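Dagný Lykkegaard
6 Mar 2022

1/ Snack box night!! Every winter I put together a big mixed box of little wrapped snacks for my cousins, and this year I'm posting the whole thing as a thread because people kept asking me how I do it. Grab a drink, this gets long.

2/ First, the rule. Everything has to be individually wrapped and small enough to eat in 2 bites. No big bags. Big bags get opened in the car and the box shows up half empty (Kári, I am looking at you).

3/ I started saving things up in January. A packet here, a packet there, all in the hall cupboard behind the winter boots. By last week I couldn't close the door anymore, and I was so happy about it.

4/ The flowery purple cloth is my favorite thing to sort on. Bright packets look so good on it, and once you dump everything out you want the table to feel like a party. The big box with the red rim is the sorting box — everything goes through it at some point.
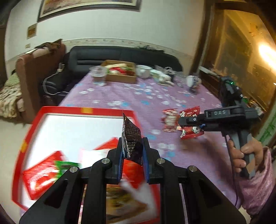

5/ Sorting order, for anyone playing along at home: sweet first, then salty, then the mysteries. Mysteries are anything where I can't remember what's inside and can't read the wrapper. I love the mysteries. Last year one was a spicy peanut thing and Ívar talked about it until summer.

6/ Clear a bit more space than you think you need. I always leave my cups and bowls out on the table and then end up working around them all evening. Do I learn? No. Do I have a glass of water within reach the whole time? Yes, and I recommend it.

7/ Red wins again, by the way. I swear I don't shop by color, but half of what I pick up is red with something shiny on it. My favorite wrappers are the glossy ones with big gold Chinese characters. I can't read them (I'm taking a beginner class, ask me again in a year) but I keep flattening the empty ones and sticking them in my notebook.

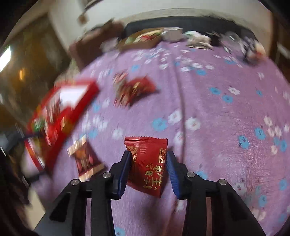
8/ How I fill the final boxes: flat packets go down first, puffy ones on top, and the candy gets tucked into the corners. If you put the candy in early it all slides to the bottom and people find it days later. Which is kind of nice too, come to think of it!

9/ Nanna asked if I make a list of what goes to whom. I tried that once and it took all the fun out. Now everyone gets a mix and they trade. Oluf trades away anything with sesame, so sit next to Oluf.

10/ One practical thing — write the allergy stuff down BEFORE you start mixing. Keep nutty packets in their own bag and put a note on it. I use a strip of masking tape and a fat marker, and the nut bag goes in last so it's the first thing they see.

11/ Okay, that's the thread. Boxes get taped up tomorrow morning and I still have the mystery pile to split. If you have a small wrapped snack you think I should hunt down for next year, tell me in the replies, I'm already making room in the cupboard!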